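Kositz, the phone box set. Version notes are at the bottom, grudges are spread evenly throughout.

# Kositz

Kositz is a small collection about one errand: putting a phone back in the box it came in. One table, one black box, one lid, one phone. If you have ever sold a phone and spent an evening getting the packaging to look like it did on the day you bought it, you already know the whole subject area and can skip to **Layout**.
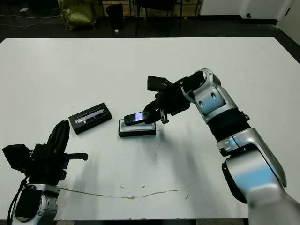
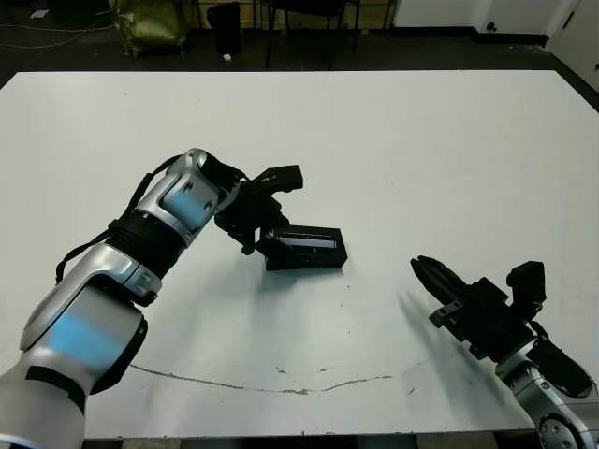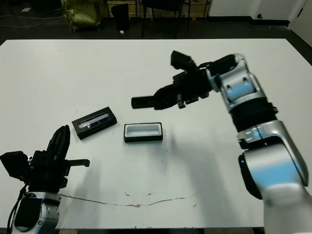
The set holds 85 takes, recorded over a few weeks in September. A take is one attempt at the errand, or at a piece of it. Dario Cattaneo set the table and chose the boxes. Asuka Kuroda wrote the labels, and then rewrote Dario's.

## Why phone boxes

We had been working with mugs and towels, like everybody. Mugs are forgiving. You can put a mug down an inch to the left of where you meant to and it's still a mug on a table. A phone box has opinions. The base is cut to fit, the lid is cut to fit over the base, and the air between them has to go somewhere before the lid will sit down. Anyone who has held a new phone box by the lid, waiting for the bottom half to slide off at its own pace, has met this problem from the other side.

We also had a lot of phone boxes. Everyone does. They live in a closet under the theory that they add resale value.

## What counts as packed

We argued about this longer than we spent recording. The version that survived:

- `packed`: phone in the base, screen up, lid fully down on all four sides
- `seated`: phone in the base and flat, no lid yet
- `proud`: phone in the base but with one end riding up
- `lid_askew`: lid on, at least one corner up
- `lid_backward`: lid fits, artwork is upside down relative to the phone
- `abandoned`: we went to lunch

`lid_backward` was Asuka's addition. Dario holds that a box with the artwork the wrong way around is still a closed box. Asuka holds that he should look at his bookshelves. Both labels are kept in the annotation file, so if you side with Dario you can merge `lid_backward` into `packed` and live with yourself.

## Layout

```
kositz/
 takes/
 0001/
 top/
 labels.json
 notes.txt
 ...
 splits/
 main.txt
 heldout.txt
 boxes.csv
 LICENSE
```

`boxes.csv` has a row per box, with inside and outside measurements in millimeters and a column called `lid_feel`. That column is free text. It says things like "stiff," "stiff when humid," and in one case "sulks." Please don't train on it.

`heldout.txt` lists 12 takes. They were picked before any labeling was done, by drawing slips out of a coffee can, and they haven't been swapped since. Several of them are terrible and we would have liked to swap them.

`notes.txt` is present for every take and empty for most. Where it isn't empty, it was typed right after the take by whoever was annoyed.

## Labels

Each `labels.json` has a start state, an end state and a list of events with times in seconds. Events are `pick`, `place`, `regrip`, `nudge`, `lid_on`, `lid_off` and `drop`. A nudge is any push that moves the phone or the box without lifting it. We started out treating nudges as mistakes, then watched ourselves pack a few boxes by hand and saw that people nudge constantly. They are now just events.

Event times were marked by one person and checked by the other. Where the two of us disagreed by more than half a second, the time is the average and `disputed` is set to true. Nearly 12 percent of events are disputed. Most of those are `place`, a word that sounded much clearer before we had to point at the exact moment it happens.

## The table

The table is white and has led a life. It has scuffs, smudges and specks, and we didn't clean them out of the recordings. If you are doing anything with edges or surface defects, look at a sample of takes before you trust your numbers. Dark boxes on a pale table make easy outlines, and a model that learns "the box is the dark thing" will be very pleased with itself until it meets your walnut desk.

Shadows are left in as well. The lights were the ones already in the ceiling.

## Known problems

- Takes 31 through 41 (11 in all) were labeled on a Monday, before coffee, with the `seated` and `proud` labels reversed. They have been corrected by hand. If you find one we missed, we believe you.
- Glossy screens pick up whatever is overhead. Don't use screen color to decide whether a phone is on.
- The phone isn't always in view. Sometimes it's under something, sometimes it's off the table because we put it there.
- No manuals, chargers, SIM tools or those little cardboard envelopes. We know real boxes have them. We tried the cardboard envelopes for an afternoon and don't wish to discuss it.
- All boxes are the lift-off lid kind. Sleeves and drawers behave differently and aren't covered.

## Related sets

Kubo is our older set of nesting boxes and uses the same file layout, minus the lid labels. Troltix is cables and cable ties, with a much longer section on known problems. The Bralleck viewer opens all three. It will complain about a missing `depth` folder in Kositz, and you can press OK.

## Using it

Fine for research and teaching. Keep the held-out takes held out. If you publish results, say whether you merged `lid_backward`, so that Asuka knows.

Corrections go in the issue tracker, with the take number in the title. "The one where it's crooked" has been tried and narrows it down very little.

## Version notes

- `0.3`: `lid_backward` added, `disputed` added, lunch takes relabeled
- `0.2`: box measurements redone with calipers in place of a school ruler
- `0.1`: first upload, missing the labels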